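Folding Can Wait: On the Readiness of Machines for Domestic Work

Opinion, Sunday, April 24, 2022

Public discussion of household robots tends to begin with the question of cost. It should begin with laundry. A program that intends to place machines in private homes or aged-care residences ought first to establish whether they can deal with an ordinary pile of clothing, and on present evidence that case has not been made.

The Irnemdale trial, which concluded in November, is instructive. Operators reported that the arm folded 100 of 100 towels when each towel was presented singly and laid flat. When garments were presented in mixed heaps of three or four, a person had to step in at nearly every attempt. Both findings appear in the same report. Only the first was widely quoted.

The difficulty lies in what precedes the fold. A shirt must be recognized as a shirt while its sleeves are hidden and its collar is turned under. One layer must be taken hold of without the layer beneath it.
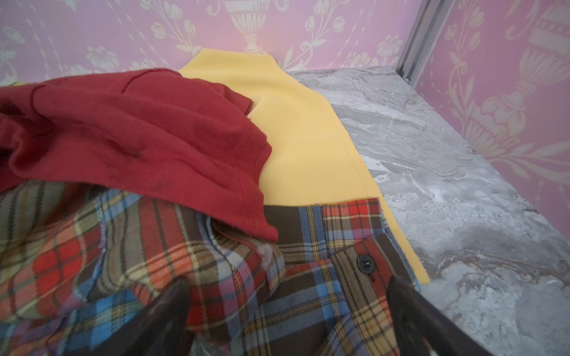 Baidoo took a different view in responding to an earlier draft of this essay, arguing that the standard proposed here is too severe, and that a machine able to handle only towels would still relieve staff at a place such as Gudmont of a tedious portion of the week. Commercial laundries, the response continued, have long sorted work by type before it reaches any equipment, and no one considers that a failure.

The objection has merit where linen is uniform and labour is already organized around it. It has less force in the home. A household that must separate, flatten and present each item has performed most of the chore itself, and the remaining fold takes a practised adult a few seconds.

The Vallbridge proposal, now open for comment, would fund residential placements before any mixed-garment test has been passed. That order should be reversed. Funding should be tied to performance on unsorted clothing, with every human intervention recorded and published alongside the completed folds.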